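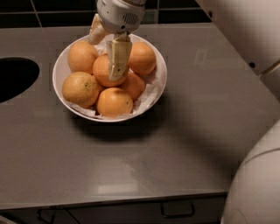
FOR IMMEDIATE RELEASE

Virkotmont Winter Arts Weekend Adds Second Evening of Music and Extends Gallery Hours

VIRKOTMONT, 27 December 2018 — The Virkotmont Cultural Council today announced the full program for its annual Winter Arts Weekend, to be held next month at the Lundus Arts Center and at locations along Market Street. The weekend will include gallery tours, family workshops, a street procession and, for the first time, 2 evenings of live music.

"Residents have asked us for a longer program, and we are pleased to offer one," said Katia Cattaneo, director of the Council. "The extra evening also allows us to present performers who have not appeared in Virkotmont before."

The opening concert will feature the Yen Quartet in the main hall at Lundus, which seats 800. Pianist Tekle Seyoum will perform on the second evening with a program of his own compositions, including a piece written last August during his residency at the center. Doors open one hour before each concert. Seats are not assigned.

In the lower gallery, curator Viola Cirillo has brought together work by 17 painters and printmakers from the county under the title "Short Days." The gallery will remain open until 9 p.m. throughout the weekend, and Ms. Cirillo will lead a tour each afternoon. Admission to the gallery is free.

Family workshops in lantern making and block printing will take place in the Plirkar Building, next to the public library. All materials are provided. Children under eight must be accompanied by an adult, and advance registration is required. Lanterns made in the workshops may be carried in the procession, which leaves the library steps at dusk on the final day and ends at the riverside bandstand.

"The procession route is slightly shorter than last year's and is fully accessible to wheelchairs and strollers," said Brunello Dal Bello, who is coordinating outdoor events. "In the event of heavy snow, we will gather in the main hall instead."

Market Street will be closed to vehicles during the procession. Parking is available in the municipal lot behind the library.

Concert tickets go on sale next week at the Lundus box office. Members of the Council may reserve seats before the public sale begins.

Media contact:
Ilaria Costa, Press Office
Virkotmont Cultural Council
Extension 2360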